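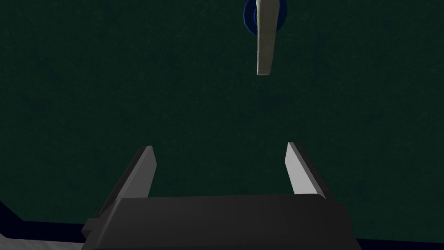

Jendville shops get a shared rulebook for robot grippers

13 October 2022

Small workshops in Jendville and Clornport now have one plain set of rules for robots that pick things up, and it's a good read! The Isham guide to safe gripping went online this morning, free to download, after a draft in March drew 189 comments.

The guide is short on theory and long on things a shop can do before lunch. Fingers start open and stay open until the arm has stopped over the part. Grip force gets written down for every new item, with the date and the initials of whoever set it. Any new pick has to run in simulation first, at least 3 times without a fault, before it goes anywhere near a real bench.

That last rule got the most debate. Some shops wanted a higher number, others wanted to skip it for simple jobs. The writers kept it for everything, odd-shaped hand tools included — and added a one-page log sheet so the extra step doesn't eat up an afternoon.

Tak, the parts-sorting project in Clornport, tried the draft over the summer and logged 1086 picks under it. Its crew sent back notes on worn finger pads, and those notes are now a full section of their own, with a great little checklist for the start of each shift.

A second part, on people and arms sharing a table, is being written now. Comments on the first part stay open through March.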